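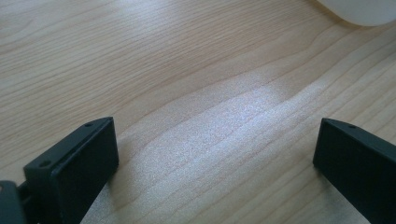
Faz um tempão que prometo escrever sobre as regras que a gente usa para gravar demonstrações com garra de mão, e o empurrão final veio do Stelios, que me mandou uma mensagem enorme perguntando por que eu tinha reprovado metade do lote dele. Metade! Eu também ficaria bravo. Então vou responder em público, porque mais gente deve estar com a mesma dúvida (e porque escrever a mesma resposta três vezes por semana cansa).

Para quem chegou agora: eu cuido da revisão das gravações do projeto Tumon. As pessoas fazem tarefas de mesa com a garra na mão, a câmera vai junto, e depois aquilo serve para ensinar um braço a repetir o movimento. Em setembro começamos com uma folha de regras de meia página. Hoje ela tem 2 páginas, e eu juro que tentei segurar.

A primeira regra, e a que mais gente pula, é começar com a garra aberta. Aberta até o fim do curso, os dois dedos visíveis, nada entre eles. Parece bobagem, mas quem está com pressa começa a gravar já indo para o objeto, com os dedos meio fechados, e aí o início de cada episódio fica diferente do outro. Eu peço também uma pausa curtinha antes do primeiro movimento. Respira, conta até dois, vai. O Stelios começava a mexer a mão antes mesmo de apertar o botão direito, e foi isso que derrubou boa parte do lote.

A segunda é a luz, e aqui eu mudei de opinião. Na versão antiga da folha estava escrito "evitar qualquer reflexo na mesa". Qualquer! Fui eu que escrevi, com toda a confiança de quem só tinha gravado na bancada fosca da sala de cima. Aí vieram as mesas de madeira clara, e todo tampo com um pouco de brilho no acabamento ganha aquela mancha esbranquiçada no meio, bem onde a gente trabalha. O Faustino Quezada, que monta as bancadas na Damirbridge, me escreveu reclamando com razão: casa de verdade tem reflexo, cozinha tem janela, e se a gente só aceitar mesa fosca o modelo vai estranhar o mundo. A regra nova diz que o brilho pode ficar, desde que ainda dê para enxergar o objeto e as pontas dos dedos durante a tarefa toda. Se o objeto some no clarão, muda a mesa de lugar ou fecha um pouco a cortina e grava de novo.

Terceira: o que fica na beirada. Já discuti muito sobre isso. Tem gente que quer limpar a mesa inteira antes de cada gravação, e tem gente que deixa caneca, chave, carregador, tudo. Eu fico no meio. Uma coisa ou outra no canto não me incomoda, desde que não esteja no caminho da mão e que não mude de lugar no meio do episódio. O que não pode é objeto que aparece do nada entre um episódio e outro da mesma sequência sem anotação. Anota! Uma linha no caderno resolve.

Quarta, e essa é de segurança mesmo: nada de bater os dedos no tampo. Encostar de leve pode, arrastar não. Além de riscar a mesa, a pancada vai folgando os parafusos, e uma garra com folga estraga a medida de abertura sem avisar. A minha rotina é conferir o aperto a cada 225 episódios. O pessoal da Ovden, que nos empresta a sala, acha exagero. Pode ser, mas eu já perdi uma tarde inteira de gravações por causa de um parafuso frouxo e não pretendo repetir a experiência.

Quinta: câmera em 720 linhas, sempre, mesmo que a sua aceite mais. Misturar resolução no mesmo lote me dá um trabalho danado depois.

E sobre os números, já que me perguntaram: no último lote revisei 1.528 episódios, e o motivo de reprovação que mais vi foi justamente o início apressado. Nem luz, nem bagunça. Pressa. Quem corrige só isso já vê a diferença na revisão seguinte.

Ainda tenho uma pendência, que é o que fazer com os episódios em que a pessoa erra, larga o objeto e tenta de novo. A turma do Amadi guarda tudo com uma etiqueta separada, eu até agora jogava fora, e ando achando que eles estão certos. Se você grava com garra de mão e tem uma regra para isso, me conta nos comentários. Stelios, o seu lote volta para você amanhã com as minhas anotações, e prometo que são mais gentis do que as da outra vez!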